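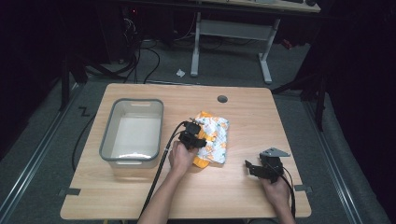 Picking this one back up at 9:40 with the Murnura tower, the rolling one with the 2 m deck that kept drifting off level on the Pratdale job. Short version for anyone skimming: I think we have it!! I cleared a wood table in the office for the parts, with a gray-rimmed plastic basin on it so the collar pins don't go rolling off into the carpet again, and I'm working through the base one leg at a time. Notes below in the order I did things, including the bits that went nowhere.

**Ticket:** Tower base won't hold level, northeast leg
**Kit:** Murnura rolling tower, Lollberg adjustable legs
**Site:** Pratdale, rear elevation
**Status:** Fix in, watching it

**What was reported**

Crew leveled the tower first thing, locked the casters, and by lunch the bubble was well over toward the northeast corner. They releveled and it did it again. Nobody was on it the second time, so they tagged it out and called it in. Good call, and thank you for leaving everything in place, it saved me a ton of guessing.

**Tried first: the ground**

Obvious suspect. That corner sits on the newer patch of slab, so I put a 1000 kg rated base plate under it and marked the slab edge with pencil. Left it overnight. Pencil marks hadn't moved at all, tower had. Not the ground.

**Tried second: swap the casters**

Moved the northeast caster to the southwest leg and the other way around. If the caster was bad the problem should have followed it. It stayed put in the northeast. I love a swap test — ten minutes of work and a whole theory gone.

**Tried third: swap the legs**

Same trick with the adjustable legs, and this time it moved! Southwest corner started sinking within the hour. So it's the leg, and it's somewhere in the collar or the thread.

**Stripped the leg**

Thread looked fine from the outside. Wiped it down and ran the nut by hand from top to bottom. Smooth until the last stretch, then a faint click, every turn, same spot. The collar has a spring pin that drops into a slot to stop the nut from backing off. On this leg the pin goes in but doesn't seat. You can wiggle it with a fingernail.

Compared it with a good leg. The pin on the bad one is visibly shorter. Went back through the parts drawer and found that the short pins are for the older Kaijage collar, and both kinds had been put in the same bin. They look the same until you hold them side by side.

**Fix**

- Fitted the correct Lollberg pin
- Cleaned and re-oiled the thread
- Checked the other three legs, all correct
- Split the drawer and labeled both sides

**Load test**

Put 240 kg of block on the deck, spread evenly, and left it for 25 hours. Bubble is dead center. Really pleased with that, it hasn't been this steady since we got it.

**Still open**

1. Check the Kaijage towers for the reverse mix-up. A long pin in the short collar would stick out, so it should be easy to spot.
2. Add "wiggle the pin" to the pre-use check. Takes seconds.
3. Tower stays tagged until I've looked at it again Saturday morning. If the bubble holds, I'll pull the tag and close this.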